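Print this page
E-mail this page

Handling Unfamiliar Objects: notes for our visit to Drurketti, Fri 13 April

For those of you who were on the bus, these notes should help you put your own scribbles in order, and for those who couldn't come along, I hope they give you a fair taste of the afternoon. We were made very welcome, and I would like to say that first.

The visit fell into two parts, with coffee in between. The first was a talk on the Clikthorpe controller, which many of you found fast going – do read Chapter 5 of Gramer again before next week, and the talk will make a good deal more sense. The second was the tabletop demonstration, and that is the part I want to dwell on, as it ties in so nicely with what we have been doing in class.

You will remember our definition of clutter. Objects are cluttered when reaching for one of them means taking account of its neighbors. A table can look quite tidy to you and me, with everything set out in a row, and still be cluttered in this sense. The engineers choose ordinary household goods for exactly this purpose, and I was pleased that so many of you asked about the see-through ones. A depth camera may look straight through clear plastic or be fooled by a shine on it, so a bottle of water can be a harder target than a printed carton.

Then there is the matter of shape and give. A rigid tub with a lid will take a firm squeeze, while a stack of paper cups will not, and a soft package changes its shape as you hold it. Soft fingers help here because they spread the load over a wider patch of the surface. They do not do away with planning, though, and a can lying on its side must still be approached with some thought about which way it might roll.

Please write up to 900 words on one object of your choice. Say where you would place the fingers, what is in the way, and how you would know that the grasp had failed. A sketch is welcome – mine are dreadful, so don't be shy. Those of you taking the Ruggiero option may use the same object for your July project if you wish. 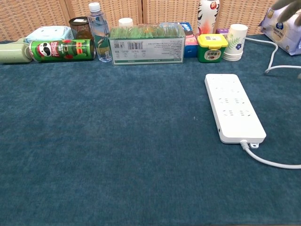
JELLE BOSMAN

For the write-up, the striped bottle behind the tub with the yellow lid makes a good case to start from, and so does the clear box beside the water bottle. Look at the cord by the paper cups as well, and think about how a planner ought to treat it.

Print | E-mail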